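3.2 Portable hobs in shared rental housing

Respondents who had no built-in stove cooked on a portable electric hob set on a table or counter (Figure 2).

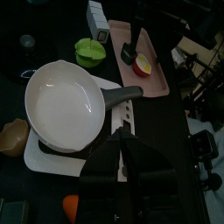
Figure 2. White frying pan on a tabletop stove with a white frame and a column of small round buttons.

Noemí Becerra told us that the stove had changed what she cooked more than the size of the room had. With one hot surface, she said, she stopped making rice and beans on the same evening and began to cook the beans on her day off and reheat them in the pan. She did not think of this as a hardship, but she did say that it took her most of the first winter to get used to it.

Similar accounts came up often enough that we treat them as a separate theme. In the Perard survey, 2355 households answered the section on cooking equipment. The follow-up interviews were held with tenants in two districts, Pacheco and Skerker, where older houses have been divided into single rooms. We completed 23 interviews. In 18 of them the tenant used a portable hob as the main way of cooking, and in the other five the tenant used a shared kitchen on the same floor.

Tenants with a hob of their own cooked more often than tenants who shared a kitchen, but their meals had fewer parts. A typical weekday supper was made in a single pan: eggs with potatoes, noodles with cabbage, or leftovers with an onion fried first. Soups were less common than we had expected. Several tenants said that a pot of soup tied up the hob for too long and made the windows steam over. Baked dishes were almost absent, and bread was bought.

Sharing a kitchen brought a different set of limits. Crescencio Aguirre described eating late so that he would not have to wait for the stove, and keeping his oil and salt in his room. Consuelo Huerta had used a shared kitchen for a year before buying a hob. She said the food was no better afterward but that she ate at the hour she wanted. We heard the same point about timing from tenants who had never met her and lived in the other district.

Electricity was a recurring worry. In most of the Skerker houses, the rooms on one floor were on the same circuit, and tenants learned to avoid running a hob and a heater together. Some had an informal order for the evening. In Pacheco, where rooms were more often metered one by one, tenants spoke about the cost of power and hardly mentioned outages. Leases in both districts were vague on the subject. The standard Wullska lease, used by the largest landlord in the sample, forbids "open cooking" without saying if an electric hob counts.

We asked each tenant what they would change first. The most frequent answer was a window that opened fully, followed by a second place to set down a hot pan. A larger hob was mentioned less often, mainly by tenants with children. Natalia Quintero said she would not want a second burner unless she also had a second table. Her remark fits the interviews in general, where counter space and cooking equipment were hard to discuss apart. Section 3.3 takes up food storage.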